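Jatia Twin Arm Kit: a long-term review from a shared shop
Posted Friday, October 11, 2019

I've put off writing this one up for months, mostly because every time I sat down to do it I'd think of one more thing to try first. So this is where I'm stopping, bolts tight, zip ties trimmed, opinions fully formed (some of them twice). The job we use it for is putting picture cards and seed packets in and out of a little wooden rack, and that's what I'll judge it on.

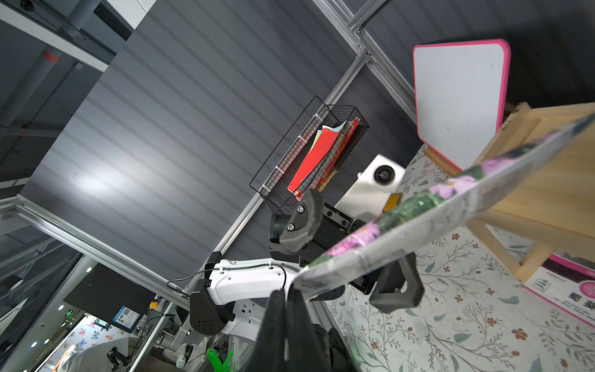
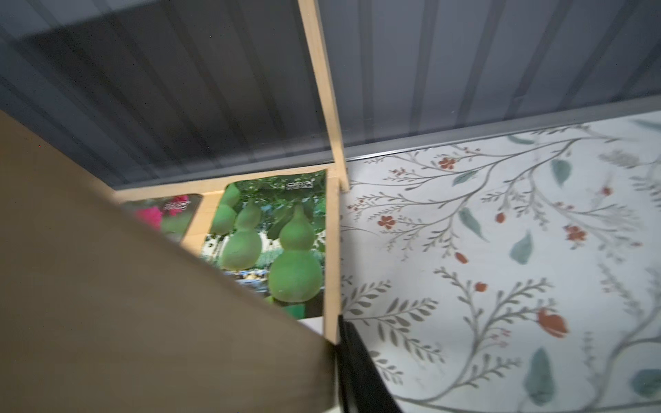
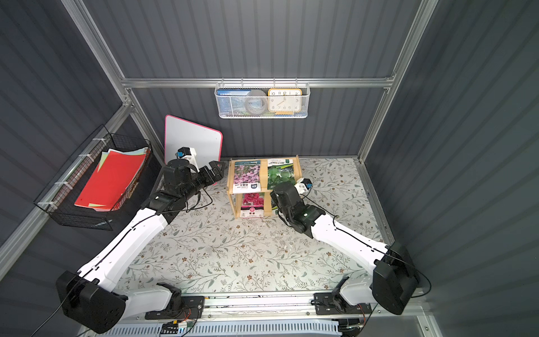
What you get in the box

Two arms, two grippers, two small cameras, two controller boards and a bag of hardware that will roll off any bench you own. You don't get a frame. Jatia assumes you have a sturdy table and want to clamp things to it, and for a first weekend that's fine, but the arms shake everything once they're moving at a decent clip. I went straight to aluminum extrusion and I'd tell you to do the same. Put both bases on one front rail. I tried them on separate pieces in April and chased a tiny misalignment for 31 days before I gave up and ordered one long rail from Drodiritz.

The kit was $1,050 on sale. The extrusion, brackets and corner hardware came to another $106, and I went back for more T-nuts after that. You will always go back for more T-nuts!

Putting it together

The arms themselves are a pleasure. The white links line up the way they should, the holes are where the drawing says, and the little cable clips snap down and stay there. I had the first arm together in an evening and the second one before lunch the next day.

The manual is another story. Step 14 shows the wrist mirrored, so if you follow it exactly you end up with the camera facing back at the elbow. I did this on both arms, because I assumed the first time was my own fault. Lucian Matei, who shares the shop with me, found a corrected page buried in a forum thread, and I've since taped it inside the back cover.

Cable routing is the other thing to get right before you tighten anything. Leave more slack at the wrist than feels tidy. Mine was so neat that the arm couldn't turn all the way over without tugging on its own plug, and I got to redo the whole run.

The grippers

Okay, this is the part I really wanted to talk about. Flat, thin things are miserable to grab. Glossy card slides, it bends, and if you pinch one by the corner the far end swings like a gate. The bare fingers that come with the kit dropped cards constantly. A textured wrap made a huge difference, and so did foam pads, though the foam wears and you'll want spares (I go through a set in 5 weeks or so of regular evenings).

Stiff board is a lot easier than card. Once the fingers have a good edge to hold, they hang on to it. The trouble with anything big is that it blocks the wrist camera's view of wherever you're trying to put it, so I'd budget for an overview camera as well. I bought a cheap Flistomura and I use it more than the two wrist ones put together.

One gripe: the jaws open a little unevenly on my left arm. Support told me it's within spec. I'm still annoyed about it.

Software

Fine, mostly. Setup took me an hour, calibration is a wizard with big buttons, and recording a motion by hand and playing it back works right away. Past that it gets thin. There's no undo in the motion editor (why??) and it forgets the window layout every time you close it. Lucian runs his from scripts and never opens the editor at all – probably the right call if you can write a bit of code.

Compared with the Ondrejka

I had the single-arm Ondrejka before this. It's quieter, and the manual is miles better. But with one arm you end up building jigs to hold everything still, and I got sick of building jigs. If your projects are pick it up here, put it down there, save your money and get the Ondrejka. If you want one side reaching into a shelf while the other one deals with something else, the Jatia is the one.

Would I buy it again?

Yes, on sale. At full price I'd grumble for a week and then probably buy it anyway. Four stars, with the missing one going to step 14. If they've fixed the drawing in the newer boxes let me know in the comments and I'll update this.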